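Surkley Bench Dome Kit – Section 3: Fitting the bowl and collar

Before you begin, do give yourself a good clear stretch of table, preferably a pale one, as the small screws have a habit of vanishing on anything dark. Have the clear bowl, the ribbed collar and the Fastari bracket where you can reach them, and leave the power lead unplugged until Section 4.

1. Wipe the inside of the bowl with a soft dry cloth. Please don't be tempted by kitchen spray, which clouds clear plastic in no time.

2. Screw the collar on to the bowl by hand. The ribs round the outside are there for your grip, so you shouldn't need any tools at all.
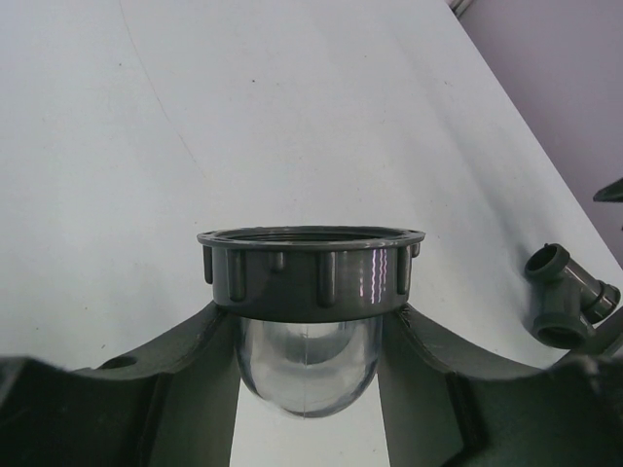
If the thread feels stiff, back it off a full turn and start again gently – a crossed thread is much the commonest reason for bowls being sent back to us at Jatura, and it can nearly always be put right at this stage. Stop when it feels snug.

Note: spare collars are sold separately under part number 1143.

3. Offer the dome up to the bracket and start both screws loosely before tightening either of them. Turn each a little at a time, going back and forth, so that the dome settles evenly.

Caution: keep the thin wires well away from the screw holes while you do this. A pinched wire is a fiddly thing to replace.

4. Check that you can still see some slack in the wiring and that nothing is pulled tight across the bracket.
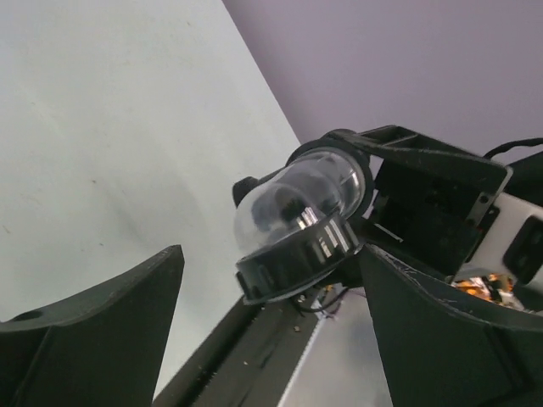

Looking after the dome

Dust it whenever it needs it, and take the bowl off for a proper wash each June, in lukewarm water with a drop of washing-up liquid. Let it dry fully on a tea towel before it goes back.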